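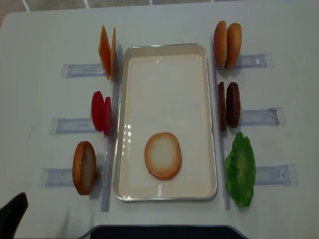 First bun half placed, everything else still in its holder.

The Second Leaf

Anoma Samarakoon had the arm for the length of the December booking, and she had spent most of it on bread.

The bench at the Donerbridge workshop was shared, so the layout had to come up and go down without a drill. She had settled on tape, two clear rails and six clear holders, three to a side. Cheese, tomato and the lower buns went on the left of the tray. The top buns, patties and lettuce went on the right. Every piece stood on its edge, so that the fingers could come down either side of it and close.

The control program was called Kinix. Anil Rao had started it and then moved on to a kiln controller, leaving 598 lines and a comment at the top that read "tidy this". Anoma had not tidied it. She had added a table of pick points, one row per piece, and a table of place heights, one row per layer. The heights added up as the stack grew. If a piece landed flat, the next height was correct. If it landed on its edge, the next height was wrong, and so was every height after it.

On run 13 a patty had landed on its edge. The arm had then laid tomato and cheese on it with great care, each at the proper height, and the whole stack had gone over against the rim of the tray. Rezaul Sarkar, who was waiting for the bench, asked whether that counted as a burger. She wrote it down as a placement fault, layer two.

The buns were a separate matter. They stood in pairs with a narrow gap between them, and the finger that went into the gap had to do so without moving the neighbour. She had widened the spacing twice. She had also changed the approach so that the wrist came in square to the pair and stopped short, waited one second, and went on. The wait did nothing mechanical. It gave her time to get a hand to the stop button.
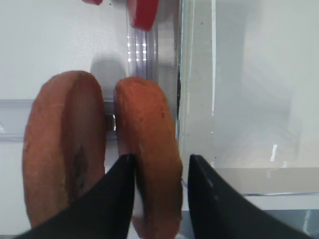

Run 27

Hashini Cassim came in at seven with her coat on and stood at the end of the bench. She had paid for the filament and half the acrylic, and she wanted to see a burger.

"Two burgers," Anoma said. "That was the plan. There are two of everything."

"There's one lettuce."

"There's one lettuce now."

The second leaf had been missing since the move from Mondal Street. It had been in the box when the box was packed, and it was on the packing list in Anil's writing. Anoma had looked under the benches and in the offcuts bin. She had asked on the members' page and received three replies, one of them a recipe.

The program did not know. The ingredient table still had a row for the second leaf, with a pick point in the air beside the first. If she ran both burgers, the arm would go to that point, close on nothing, carry it across to the tray, lower it to the correct height and let go. The finger sensor would report an empty grip, and Kinix would log the report and carry on, as Anil had not written anything for it to do instead.

"So delete the row," said Hashini.

"Then the heights for the second one are out by a leaf."

"How thick is a leaf?"

"4 millimetres in the table. Less if it lies down properly."

Hashini took her coat off and sat.

Anoma opened the table. She could take the row out and correct the heights above it, which was ten minutes' work and would have to be undone if the leaf turned up. She could leave the row and let the arm carry air. She checked the tape on the left rail, pressed it down with her thumb, and put every piece back on its edge. Then she sent the arm to the tomato station, since that was the pick she trusted least, and held it there with the fingers empty while she read off the offset.

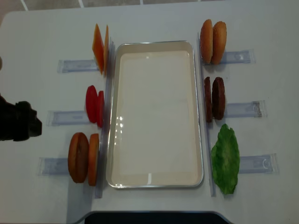

The offset was within limits. She wrote it in the log, with the date, 2022-12-11, and withdrew the arm to its rest position.

"Which did you do?" Hashini asked.

"I left the row in."

"It'll make one with nothing in it."

"It'll make one with a gap where the leaf goes. The tomato will drop 4 millimetres. I'd like to see whether it lands flat."

Hashini considered this. She pulled her chair back from the bench, out of reach of the elbow joint, and asked where the stop button was. Anoma pushed it across to her on its cable.

"Only if it goes for the rail," she said, and started the run.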